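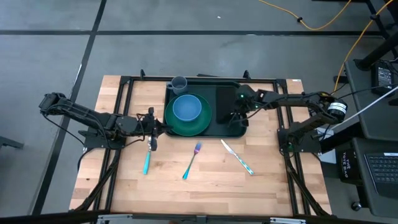
Clearing out my aunt's kitchen, a thread (1/14)

My aunt moved into assisted living in June and I got the job of emptying her kitchen in Plornthorpe. Several of you asked how it went and what I'd do differently, so I'm writing it down while I still remember.

2/ She lived in that house for 22 years. She is fine, by the way. She picked the new place herself and has already complained about the soup. The kitchen is what was left over after she took what she wanted.

3/ First mistake. I started with the drawers. Drawers are slow. You open one and there are rubber bands, takeout menus, a key, a birthday candle, and an hour is gone. Start with the big cupboards. You get floor space back and you need floor space for boxes.

4/ Second mistake. I bought the cheap boxes. The bottom went out of one on the porch steps with the casserole dishes in it. Two survived. Get the small heavy ones meant for books and don't fill them with anything else on top of plates.

5/ Her new apartment has one short cupboard and a shelf. So before anything went into a box we made her a single place setting she could live with every day. Plate, bowl, mug, tray to carry it on. Everything else had to argue its way in.

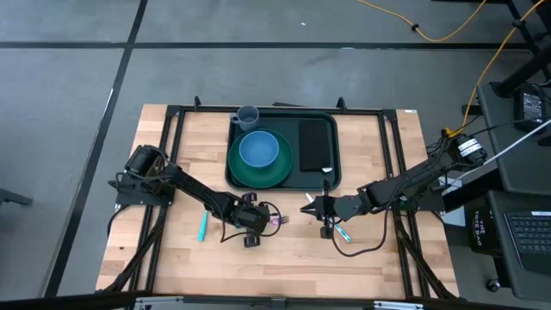
She wanted the second saucepan too and she got it. She uses it for eggs and the other one for everything that isn't eggs. I was not going to fight about a saucepan.

6/ The good china. It's a Brunner set, service for twelve, and she was told years ago it was worth a lot. I called a dealer, Thaddeus Blackwood, who looked at it for five minutes and offered $100 for the lot. I was annoyed. Then I looked up what people are really paying for full sets and he wasn't far off.

7/ We didn't sell it. My cousin took six settings and I took six. I've been eating toast off mine. If you've got a set in a cabinet you may as well use it, the dishwasher has faded one rim a little and I don't care.

8/ Recipe cards. There were three tins. I didn't sort them, I scanned them as they came, both sides, because she wrote on the backs. Things like "too dry, T. didn't like it" and a phone number for a plumber. The backs are better than the fronts.

9/ T. is Thaddäus Strebel, her neighbor across the road for most of that time. He came over while I was packing and asked if he could have the walnut cake card. I gave him the card and kept the scan. He brought back a cake the next morning.

10/ Small appliances. The Fenex mixer still runs. The smell when it gets warm is not great, so it's going to a repair shop before anybody makes bread with it. The toaster went to the recycling center. So did the electric knife.

11/ Spices. Throw them out. I opened a jar of paprika that was brown and smelled like a closet. Keep the jars if they're nice, soak them overnight in hot water and dish soap and most labels slide off. The ones that don't need a bit of cooking oil.

12/ Money, since two people asked. Hiring a company for the whole house was quoted at $2,497. We had them do the garage and the basement only and did the kitchen ourselves over a long weekend. I'd split it that way again.

13/ Things I couldn't identify: a wire thing with a wooden handle, possibly for cheese. A glass disc with a groove in it. If you know what the disc is, tell me. My cousin thinks it goes in a pot to stop milk from boiling over.

14/ Linens are next and there are a lot of them. I'll do a separate thread once I've opened the hall closet.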